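# Laundry bag task, November gallery

Our group at Vumholm collects examples for a learning system which should one day help with laundry. The examples come from people. A person wears two hand-held grippers, does a small household job at a table, and the movement is recorded together with the view from the head. This page is for colleagues in the Cliven and Plirkavitz teams who asked me how the work looks in practice. The goal for this task is 4,000 examples, and at the moment of writing we have 666 which passed the check.

The task has a simple name, "cloth and mesh bag", but it gave us more discussion than all the others. Netting is difficult for the cameras, and it is also difficult for the hands. When you hold the bag with the left gripper too strongly, the whole bag follows the right one. When you hold it too weakly, the opening closes again and you must search for the edge a second time. Chutima Kaewmanee wrote the instruction for the operators, and she changed it four times before we were all satisfied.

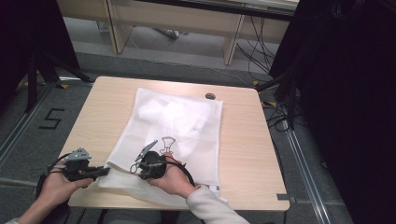 In her last version the left gripper stays at the side of the bag and the right one works at the opening. The operator is asked to keep a calm speed and not to correct the bag with the fingers. If the edge slips away, it is allowed to try again, and we keep such examples. Siebe Van Loon was against this in the beginning. He wanted only clean attempts. Now he marks the second tries with a separate label, so they can be taken out later if the training does not like them.

White cloth in a white bag is the hardest combination we have, and I asked for more of it. With colored towels the system can find the cloth by color alone, and then it learns very little about the netting. The Sitthichai site will record the colored ones.

One session is 50 examples, and after this the operator changes. My own hands are tired already before that number, I must admit. The checking is done the next morning by a person who did not record.

If you want to use the instruction sheet for your own site, please ask Chutima for version 4. The older ones are still in the shared folder and they have a different start position for the bag.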